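About Goneck

Goneck is a small company that sorts, packs and sends out household brushes and cleaning tools. We sell to shops, to cleaning firms and to people who want one good brush for the kitchen sink. Our building is in Skiscombe, behind the old dairy, and you can find us by the green gate.

The company was started by Kamran Bagheri. He came to this work from a hardware store, where he stood behind the counter for many years and listened to customers complain that the brush they bought last month had already lost its bristles. He began to collect brushes from different makers and to compare them at home, on his own pans and his own floor. Later he rented one room, then the room next to it, and Goneck was born from these two rooms.

Today we are a team of 44 people. Many of us learned English as a second or third language, so please be patient if we answer your letter a little slowly. We prefer to read it two times and answer it correctly.

What we keep

Our catalog has 99 articles. The biggest part is brushes: dish brushes, shoe brushes, hair brushes, nail brushes, bottle brushes, and scrubbers for tiles and bathtubs. The Manzano line is for the kitchen and the Gronomo line is for the bathroom and for personal care. We also keep a few things which do not belong to any line, for example a long brush for radiators that Kamran refuses to remove from the list. It sells well in January.

How we sort and pack

Everything that comes to us goes first into open bins. We like open bins very much. A person can see what is inside without lifting a lid, and a brush that has come to the wrong place is noticed early. The bins stand on work surfaces at the height of the hand, so that no one must bend down all day. They are not beautiful anymore, and the floors of them are scratched from many years of handles and brush heads, but they are strong and we see no reason to change them.
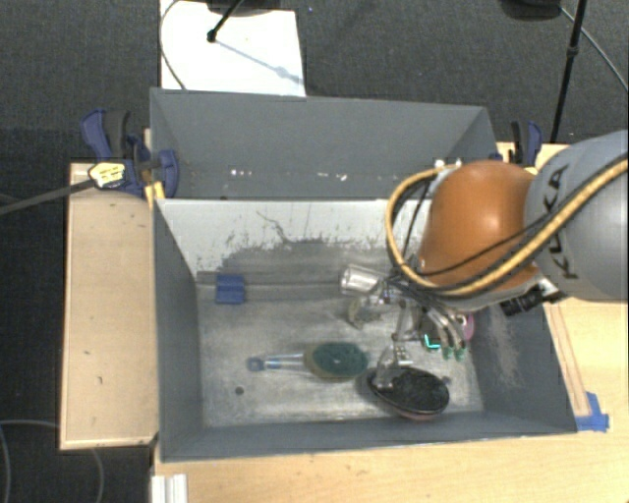 Gray sorting bins, with a black oval brush head and another brush or scrubber in the front one.

Different shapes are mixed in one bin at the beginning, and this is the more difficult part of the work. A flat oval head must be held in another way than a long handle. Bristles should not be pressed for a long time, or they stay bent, and a customer will see it immediately when he opens the box. For this reason we pack brushes with the bristles free, and we put paper between the handles — never plastic film.

Before a box is closed, we check three points: the bristles, the joint between head and handle, and the label. If one of them is not right, the article goes back. Small mistakes of color we sell at a lower price in our shop by the gate.

Visits and orders

The shop is open in the mornings from nine o'clock until noon. Groups are welcome if they write to us before. For shops and cleaning firms, an order leaves our building in three working days, and if something is missing we will write to you and offer a similar article or your money back.

We also answer questions about the care of brushes. Most of them like to be rinsed, shaken and left to dry with the bristles down.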